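Household Waste and Everyday Habits – notes for week four
Tuesday, November 26, 2019

Right, picking up where we stopped. I'd asked you all what you do with a bag once it's full, and most of you said "put it by the door and hope" (fair enough, so do I). This week I want to talk about why small bits of set-up at home change what we throw away and how we sort it.

Start with the Prultton survey, which you should have read by now. It went to 800 homes in July, and 200 of them were flats with no outside space. The flat-dwellers sorted less, and they gave the same reason over and over: nowhere to put the second bag. They knew perfectly well what went where! 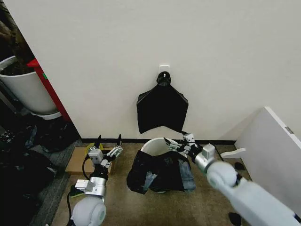

So when Lovisa Björklund writes about "the second bag problem" in your reading, she means exactly this. You've got one bin, one bag in it, and then the recycling has to live somewhere. People hang it off a door handle, or stuff it under the sink, or give up by Thursday. Her paper is 16 pages and I'd like you to read all of it, even the dull bit on collection rounds – I'll be asking about the collection rounds.

Now, habits. The word gets thrown about a lot, so for this course I mean something you do in the same spot, at the same sort of moment, without much thought. Scraping a plate is a habit. Rinsing a tin isn't one for most people, and it has to fight for its place every single evening.
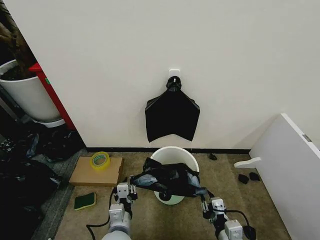 Janelle Dagdag asked me after last week's class whether fines work. Short answer: a bit, and then people get cross. Kundum tried them and dropped them the next year, while Fjeld put its money into smaller, more frequent collections and saw much less mixed rubbish. I'm wary of setting the two side by side, mind you, as Fjeld is tiny and everyone there has a shed. We'll do Durano next time, where they tried both at once and made a proper muddle of it.

For next week, please keep a bin diary. Write down what you threw out, where you were standing, and whether you had to walk anywhere to do it. Then give me 200 words on one thing that surprised you. Handwritten is fine if I can read it (some of you know who you are).

Bring the Björklund paper with you too.

3 comments
11 shares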